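How I record cloth-hanging demos (without losing a whole afternoon)

Posted Jan 11, 2021

A few people wrote in after my towel-folding post asking how I collect the hanging demos, so I'm finally writing it all down. 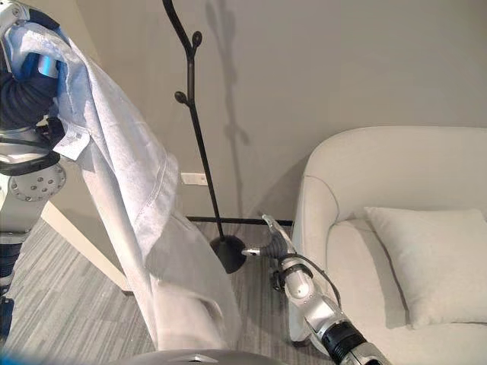

First, pick your cloth and stick with it for the whole session. I used to swap every couple of episodes because I thought variety was everything, and then Ieva Kairys looked at my logs and pointed out that I was changing the cloth, the start pose and the lighting all at once (oops!). Now I do 25 episodes per cloth, then swap. Big white ones are the hardest for the depth camera, so I do those first while I'm still fresh.

Leave the care labels on! Lots of guides tell you to cut them off. I like them in the data, and the laundry you'll meet in real homes has them too.

Next, set up the rack. A coat rack with a heavy base is what you want, something that won't walk across the carpet when you tug on it. Turn it a little between episodes so the hooks don't always face the same way. I put a bit of tape on the floor for my 4 base positions and cycle through them.

Now the episode itself:

1. Start with the cloth in a heap and both grippers open.
2. Hit record, then wait two full seconds. My loader trims the start and it will happily eat your first motion.
3. Grab near a corner or a hem and lift straight up, slowly, until the cloth stops swinging.
4. Keep the other arm low and out of the way until you need it. If it drifts up in front of the head camera you lose sight of the hook.
5. Move in over the hook, lower, and only open the gripper once the cloth has some slack in it.
6. Back the arm away before you stop recording.

If you miss the hook, don't stop! Pull back and try again in the same episode. I threw out 53 misses in April before Lộc Quách talked me into keeping them, and I still wish I had those back. Recoveries are gold. Drops I tag as "drop" in the Tralar sheet and save in their own folder.

Go slower than feels natural, too. My early demos were so quick that the cloth was a smear in half the wrist video.

Last thing, watch a handful of episodes back the same day, at normal speed. I'm aiming for 3,000 by the end of this round and I'd hate to find a loose wrist camera at the finish line. Next post will be on labeling, which I keep putting off.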